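How to Clean Up Your Email List Without Losing Your Nerve

Every small business has an email list, and most of them look like the kitchen drawer where the dead batteries live. You add to it all year, you never take anything out, and in February you notice that your newsletter is being opened mainly by you.

We look after the marketing for a handful of shops in and around Nindley, and list cleaning is the job owners put off longest. Set aside an afternoon, start after lunch, and be done by 4 pm.

Step 1. Export everything first

Before you delete a single address, download the whole list as a spreadsheet and save it somewhere you'll find it again. Call it something dull and obvious. "List final NEW use this one" has caused more grief in our office than any computer virus.

If your contacts are spread across a newsletter tool, the till and a clipboard from the spring market, bring them together now. Only include people who agreed to hear from you. Canada's anti-spam law cares about consent, and a business card dropped in a fishbowl to win a fruit basket is a shaky place to find it.

Step 2. Remove the obvious rubbish

Sort by address and scroll. You're looking for duplicates, typos (gmial is a perennial favourite) and anything that has hard bounced. A hard bounce means the address doesn't exist, and sending to it again won't bring it back.

When we did this for Ometti, a gift and grocery shop, the list had 673 names on it. Of those, 64 were duplicates. One loyal customer had signed up under four spellings of her own surname, and we like to think she was after the birthday coupon.

Step 3. Find the sleepers

Filter for people who haven't opened or clicked anything in six months. Open rates are a bit unreliable these days, as some mail programs open messages on the reader's behalf, so give more weight to clicks and purchases.

Put the sleepers in their own group. Don't delete them yet. Some of them buy once a year, at Christmas, in a panic, and they spend very well.

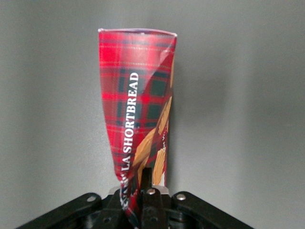
Shortbread in red tartan.

Step 4. Send one honest email

Write to the sleepers and ask whether they'd still like to hear from you. Keep it under 40 words if you can. Use a plain subject line, such as "Should we keep writing to you?", and put one button in the middle that says yes.

Skip the weeping cartoon puppy. Branlow, a flooring company we worked with, was very attached to theirs, and it got them a good number of replies, mostly about the puppy.

Step 5. Wait, then let go

Give people 30 days. Send one reminder halfway through and leave it at that. Anyone who clicks yes goes back on the main list. Anyone who doesn't gets removed, and yes, your total will drop, and yes, you'll want to phone somebody about it.

Don't forget that most newsletter tools charge by the contact. The folks at Vaněk Cycles dropped a whole pricing tier this way and spent the difference on a nicer sign.

Step 6. Stop it filling up again

Turn on confirmed opt-in, so new subscribers have to click a link before they're added. Check your bounces once a month. Put a visible unsubscribe link in every message, in a colour a human eye can detect.

Then book the next clean for six months out. If your tool has a setting that removes hard bounces automatically, it's usually under List Settings or Audience, two menus deeper than you'd expect.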